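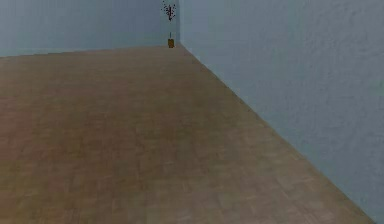

The people selling robot training by the yard would like us to be impressed by the yardage. Sorside, which makes software for machines that find their way around buildings, says its newest set holds 366 simulated homes, and the number gets repeated in every write-up as if it settled something. I've spent a good part of April going through the sample that the company put online. I'm less impressed than I was in March.

A lot of it is floor. Parquet, blue-gray wall, one potted plant way off in a corner, and then more parquet. The walls have no doors or outlets, and they meet the floor without a baseboard. I have never lived in a room like that and I doubt you have either.

The usual defense is that simulated rooms are cheap and nothing gets broken in them. Fine. I don't want a half-trained machine rolling into my shins while it works out what a chair is. But cheap is exactly how you end up with a pile of near-identical views and a press release. If a learner gets 85 looks at the same bare corner, I'd like to see somebody show me what the last 84 were for.

Then there's the plant. Tell a system to go to the plant, in a room where the plant is the only thing there is, and it may learn to head for whatever isn't floor or wall. That would score very well. It would also fall apart in my kitchen, where the plant shares a windowsill with a radio and a stack of mail.

Nieto, a smaller outfit, went the other way and recorded 34 real apartments, laundry and all. Its people complain that the work is slow and the lighting is terrible. Good. The lighting in my place is terrible too. Joso mixes both kinds and won't say in what proportion – a strange thing to be shy about if the mix is working.

I'm not asking anyone to throw the simulators out. I'd ask for the failure rate in homes the system has never seen, printed in the same size type as the room count. Zurkgate published one last year: 43 percent on plain fetch-and-return trips. It was an ugly figure, and I trusted the rest of the report more after reading it.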